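Die Fähre nach Grotholm

Die letzte Fähre nach Grotholm ging um sieben, und um halb sieben stand er noch in Parkemeck an der Bushaltestelle und las den Fahrplan. Der Bus fuhr am 29.5.21 nicht. Das stand auf einem Zettel, der mit Klebeband an der Scheibe hing, unterschrieben von der Firma Ragab, die seit März die Linie betrieb. Er las den Zettel zweimal und ging dann zu Fuß.

Bis zum Anleger waren es zwei Kilometer, erst an der Konservenfabrik vorbei, dann über den Deich. Er hatte die Tasche seines Vaters dabei, eine braune Ledertasche mit kaputtem Schloss. Darin lagen ein Hemd, die Papiere vom Notar und ein Umschlag mit 500 Euro, den ihm seine Schwester am Morgen gegeben hatte. Sie hatte gesagt, er solle damit den Dachdecker bezahlen. Er hatte gesagt, das mache er. Beide wussten, dass das Dach mehr kosten würde.

Auf dem Deich war Wind. Die Schafe lagen auf der Landseite, und er dachte daran, wie sein Vater immer gesagt hatte, man müsse nur den Schafen zusehen, dann brauche man kein Radio. Sein Vater hatte trotzdem jeden Tag das Radio laufen lassen, 22 Jahre lang dasselbe Gerät, auf demselben Sender.

Die Fähre lag noch da. Der Mann an der Rampe winkte ihn herauf, ohne die Karte sehen zu wollen. Außer ihm fuhren eine Frau mit einem Fahrrad und zwei Jungen, die sich um eine Tüte Chips stritten. Er setzte sich nach drinnen, auf die Bank neben der Heizung.

»Sie sind der Sohn«, sagte die Frau mit dem Fahrrad, als sie ablegten.

»Ja.«

»Verkaufen Sie?«

»Ich weiß es noch nicht.«

Sie nickte und sah wieder hinaus. Nach einer Weile sagte sie, die Leute von Navon hätten schon drei Häuser am Südende gekauft, als Ferienwohnungen. Im Winter brenne dort kein Licht. Er sagte, das habe er gehört. Mehr redeten sie nicht, bis die Insel zu sehen war.
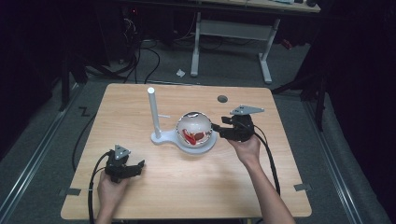
Das Haus roch nach kaltem Ofen und nach Seife. Er machte in der Küche Licht, stellte die Tasche auf einen Stuhl und zog den Mantel nicht aus. Seine Schwester hatte im März das Geschirr in Kisten gepackt, aber vieles hatte sie stehen lassen. Im Regal lag die Kugel, die sie als Kinder nie anfassen durften, durchsichtig und glänzend, mit etwas Rotem darin, das sich krümmte. Er hatte es immer für einen Fisch gehalten, seine Schwester für eine Blüte. Er nahm sie heraus und legte sie auf den hellen Holztisch, wo sie auf einem weißen Sockel zu liegen kam.

Dann setzte er sich und las die Papiere vom Notar. Es waren elf Seiten. Auf der vorletzten stand die Größe des Grundstücks, 2,649 Quadratmeter, mit einem Komma, wo ein Punkt hingehörte. Er suchte einen Stift, fand keinen und ließ es so.

Gegen neun rief seine Schwester an und fragte, ob es durchs Dach geregnet habe.

»Im Flur ist ein Fleck«, sagte er. »Der war schon da.«

»Und sonst?«

»Die Kugel ist noch da.«

»Die wollte ich haben«, sagte sie.

Er sagte, er bringe sie mit. Dann ging er in den Schuppen und holte Holz für den Ofen.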